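Notebook Index Materials Search

March, Sunday. Linseed paint drying, second round

Picks up from the end of the February pages. Open questions from that round: why the Skorkau oil stayed tacky for so long on the beech coupons, whether the drier was at fault or the oil, and whether the wrinkling in the green was a film thickness problem or a pigment problem. The first two are mostly settled now. The third is not.

Oils on the bench: Skorkau cold-pressed (same jug as February, now half full, so more air over it), Skorkau boiled, and one tin of Flollileo stand oil. Driers: the Zakaria manganese only. The cobalt was finished in the last round and has not been reordered. Pigments: chromium oxide green, yellow ochre, zinc white. All milled on the slab with the glass muller, green first, which was a mistake. The slab took three washes before the white would come up clean, and the first pat of white went in the waste.

Substrate: pine coupons, planed, sanded to 120, wiped with a barely damp cloth and left overnight. Dropped beech from the set. It absorbed unevenly in February and added a variable with no use in it, as everything we paint in practice is softwood.

Starting conditions at 9:40: room at 18 C, humidity low for the season. The heater was off. The window on the north wall was open a hand's width, same as last time.

Layout of the trial

Twelve coupons per oil. Half primed with the oil cut with turpentine, half bare. Within each half, two thin, two medium, two heavy. Film thickness was set with the notched drawdown bar and checked with the wet comb on every third coupon. The comb agreed with the bar on the thin and medium films. On the heavy films it read low at the edges and high in the middle, so the bar is bowing or the coupons are cupped. Put a straightedge on the bar afterward and could not see light under it. Probably the coupons.

Touch test with a gloved finger at the bottom left corner only. Cotton ball test at the top right corner only. Last time both tests got done wherever there was room, and by the third day the heavy films had no clean area left to read. 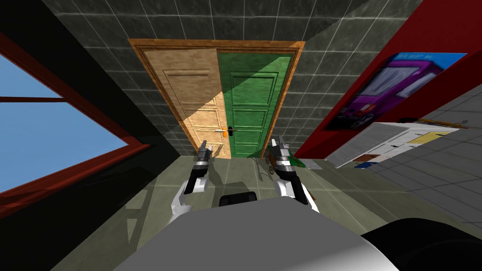 Drier dose

Manganese drier at the rate printed on the Zakaria tin, then at half that rate. No undosed control for the stand oil, as there was not enough left in the tin. This should have been checked before the coupons were cut.

Stirring matters more than I had allowed for. In February the drier went in last, after the pigment, and got folded through with the knife. A pat made that way and a pat made by dosing the oil first, both with the same ochre, set at visibly different rates. The late-dosed pat gave a patchy film: dry islands with soft paint between them. The early-dosed pat dried evenly. All the coupons in this round use oil dosed first and stood overnight with the lid on.

That alone may account for half of the February complaint about the Skorkau oil. The oil is slow, but it is not as slow as those pages say. I have put a line in the margin there pointing to this entry.

Results to date

Boiled oil, ochre, thin: past the cotton test by the second evening, primed and bare alike. Medium: a day behind that. Heavy: skinned over, soft underneath, dents under a fingernail and stays dented.

Cold-pressed, ochre, full dose: thin films one day behind the boiled. Medium films two days behind. At half dose the thin films were only slightly slower than at full dose, and the medium films could not be told apart. The half dose gives a less yellow film in the zinc white. Unless something turns up at the month mark I would take the half dose as standard for whites.

Stand oil: levels very well, no brush marks at all on the medium film. Slow. It also collected dust for the whole of that time. The specks are easy to see under the raking lamp and can be felt with the thumb. No good as a sole binder in this room. As an addition to the boiled oil it may be worth one more set of coupons, in the region of one part in eight to start.

Zinc white, all oils: hard and brittle-looking early, as expected. Bent one spare coupon over the mandrel out of turn and it cracked across the grain. That coupon is out of the count. The others wait their month.

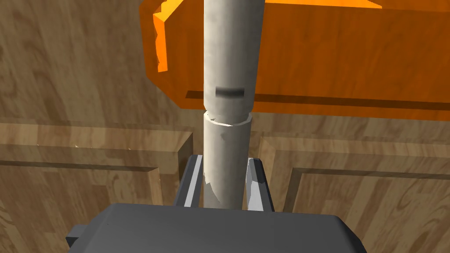
Wrinkling showed again in the green, heavy film, both Skorkau oils, and started within the first day. It begins in the middle of the coupon and works outward. The ochre at the same bar setting wrinkled only on one coupon and only along one edge, where the bar had been lifted badly and left a bead. So thickness is needed, but it does not seem to be enough without the pigment. Chromium oxide takes little oil to wet out, and the pats were let down by eye until they brushed like the ochre. That leaves the green with free oil sitting on top, and the top skins and swells while the rest is still liquid. The explanation is plausible and I have no measurement behind it.

To check: weigh the oil into the green next time in place of judging it by feel, and run three levels. Stiff paint is unpleasant to brush, but the drawdown bar does not care.

On actual joinery the heavy film is not on the face of the work anyway. It is in the corners of the recessed panels, where the brush unloads, and in the quirk of the molding. All the wrinkling complaints from the Jallolholm shutters were in those two places. A film that behaves at medium on a flat coupon says little about a corner. Made up four small test pieces with a rabbet and a bead along one side to get nearer to the real case. They were painted with a one-inch sash brush, not the bar, and brushed out in the usual order: molding, field, rails, stiles. Two were then gone over once more in the corners with a dry brush after ten minutes. The two that got the dry brush have not wrinkled. The two that did not are wrinkled at three of their eight corners between them.

That is a small sample, but it costs nothing to do on the job and I would start doing it.

Primer coat

The cut oil primer made less difference to drying time than to appearance. Bare coupons show flat patches over the earlywood where the oil has gone in, and a second coat will be needed to even them out. Primed coupons are close to uniform at medium film. One primed coupon has a resin bleed around a pin knot, yellow-brown, right through the zinc white. Knotting was left off on purpose to keep the set simple. It will not be left off on real work.

Smell of the turpentine cut was gone by the next morning with the window open. Rags were laid flat on the steel rack outside and then into the water can. The can needs topping up, the level had dropped below the rags on the second day.

Wet edge

Timed on a scrap board, not on coupons. Boiled oil with full drier kept a workable edge for 40 minutes in the ochre and somewhat less in the green. Cold-pressed at half dose was still open when I stopped checking. For a wide panel on a warm day that is an argument for the cold-pressed, and a stronger one than anything in the drying table.
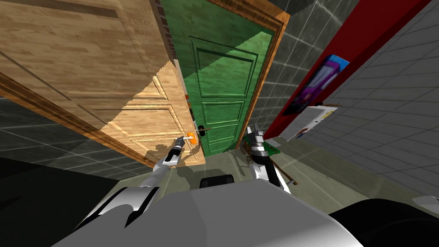 Brush marks close up in either oil if the paint is laid off in one direction and then left alone. Going back into it after the edge has started to pull leaves a ridge that will have to be cut down. Cut-down trial was done on one February coupon, now fully hard: 400 grit wet clogged at once, 600 grit with a few drops of raw oil worked cleanly and left an even low sheen. Soap and water as the lubricant dulled the green badly. The surface came back in part with a rub of oil, but there is still a pale area near one end.

Gloss readings were not taken. The meter battery is flat and the spare is the wrong size.

Storage of leftover paint

Green and ochre went into small jars with a disc of waxed paper pressed onto the surface. The February jars kept that way had a skin no thicker than the paper, and the paint under it was usable after straining. Jars closed without the disc had lost the top 5 mm. The zinc white thickened in both cases and should be treated as made for the day.

Mark the lids with oil and dose as well as color. Two of the February jars say only "green" and have been thrown out.

To do

– Touch and cotton tests on all heavy films, same corners, until they pass or a month is up
– Mandrel test at one month, whites first
– Green at three weighed oil levels, heavy film only
– Stand oil in boiled, one set
– Order cobalt drier, small tin, for comparison
– Battery for the gloss meter
– Flatten or replace the coupon stock
– Dark cupboard test for yellowing: one white from each oil in the drawer, its pair on the sill

The dark cupboard pieces went in at 16:20. Lids are marked. The key to the coupon numbers is on the inside of the back cover.

Shared 12 times 5 comments

Recent entries
Linseed paint drying, first round
Jallolholm shutters, condition before stripping
Shellac knotting, three cuts compared
Putty: whiting and oil proportions
Cleaning the glass slab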